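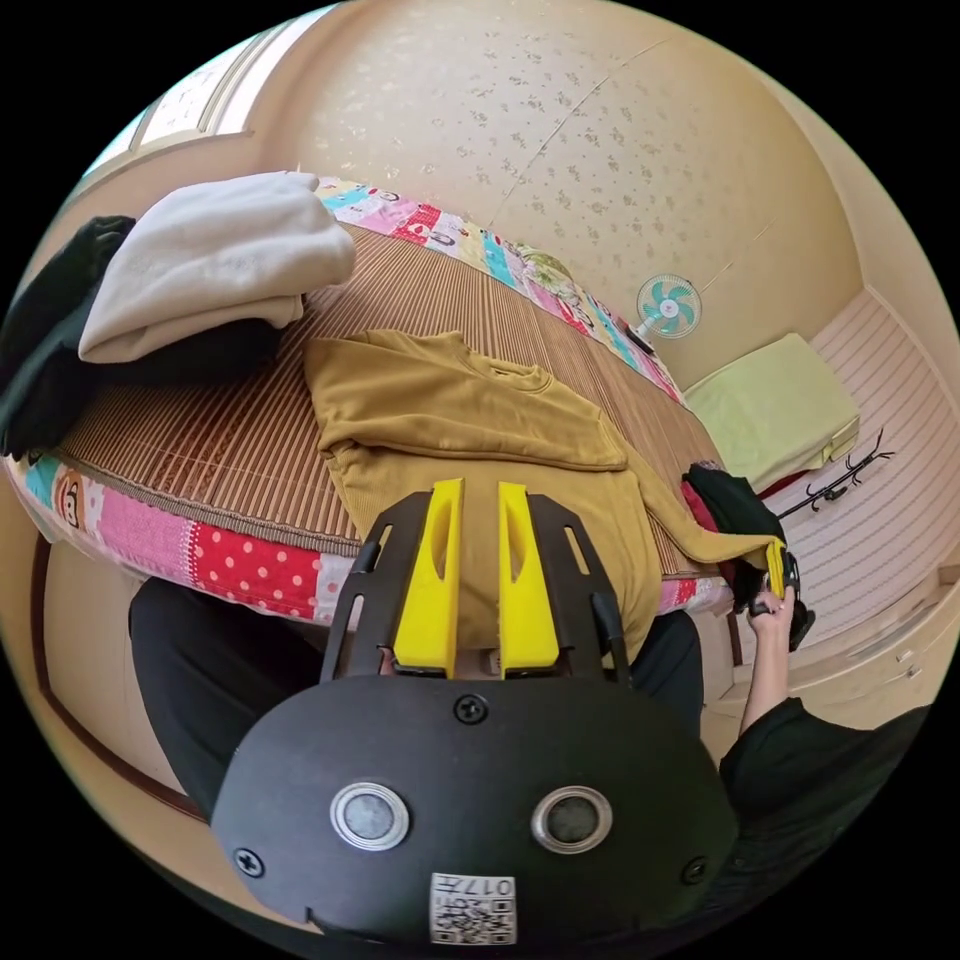

Pinza de mano y sudadera sobre la cama.

**Skulliditz busca 4 participantes** para revisar un borrador de buenas prácticas sobre manejo de ropa con pinzas de mano en viviendas.

- Inicio: mayo
- Dedicación: 28 horas, con 218 € brutos al terminar
- Tareas: seguir las normas paso a paso y anotar las que resulten confusas
- Edad mínima: 18 años

No se pide experiencia. Solicitudes a la atención de Şengül Ekinci, oficina de Clornby.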